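Jullow group newsletter
Jul 8, 2026

Research corner: teaching the policy when to look again

In our last issue we promised to write more about the sorting work, and several readers asked for it again by mail, so this month it gets the long item.

The task is simple to say. Small white pill bottles stand on a table, and the robot must put them into a plastic bin, standing up, without pushing over the ones which are already inside. A person does it without thinking. For our policy it was for a long time the worst task in the whole Greno set, and the reason was almost always the same. When the gripper comes close to the bin, its own fingers hide a good part of what the wrist camera should see. The policy then behaves as if the hidden bottles do not exist, and it goes down on top of one of them.

We tried first what most people would try. We collected more demonstrations, and then more again. It helped a little with the first bottles, but with a half-full bin the result stayed poor. We also tried a wider lens, which showed us more of the room and almost nothing more of the bin.

The method we use now is called Clerken. In short, the policy keeps a small memory of what the wrist camera saw during the approach, and it learns to judge how much of the present view is covered by the gripper. When the covered part falls on the place where it wants to put something, the memory gets more weight and the live view gets less. When the view is clear, it works the other way. Nothing in the arm or the camera was changed for this. The memory is 2 seconds long, and making it longer gave us slower training without better placing.

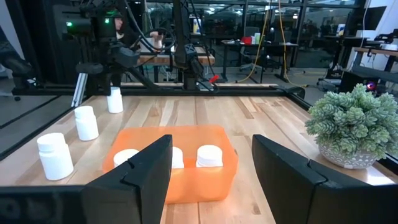

The difficult point was the judging of the covered part. In the first version we drew a fixed mask of the fingers by hand and told the network to ignore everything under it. This is fine while the gripper is fully open, but the fingers move, and the mask does not move with them. Now the mask is computed from the opening of the gripper, which the controller reports anyway, and a small network corrects the borders. We were surprised how much depends on these borders. A bottle often shows only a narrow piece of its cap beside a finger, and if the mask is a little too generous, this piece is thrown away together with the finger.

For the comparison we gave both policies 20 trials each, with the same starting positions and the same bin. The old policy finished 13 of them without knocking over a bottle. With Clerken it was 19. In the one failed trial the bottle was placed correctly, but it caught on the finger when the gripper opened and fell to the side. That is a release problem, and the memory cannot do much against it.

We want to be careful with these numbers. The trials were all done on one table, in one room, with one type of bottle. The lighting was the usual ceiling light. We also did not move the bin after the approach began, and this is the case where I expect trouble — the memory would then remember a bin that has gone somewhere else. A short test of this was made last week and the arm hesitated above the old place before it continued. We did not yet measure it properly.

A question that came from the Rawat side was whether a second, fixed camera would not solve everything more cheaply. For this table it probably would. But the same policy should later work in narrow shelves, where a fixed camera sees mostly the back of the arm, and for that reason we stay with the wrist view for now.

The next step is the moving bin, followed by mixed bottle sizes. The training code will be cleaned up over the summer and shared inside the group first, with the recorded trials, including the failed ones. A longer report is planned for October. If you have a task where the gripper hides the important part, please write to us before then, as we still have room for one or two more in the test set.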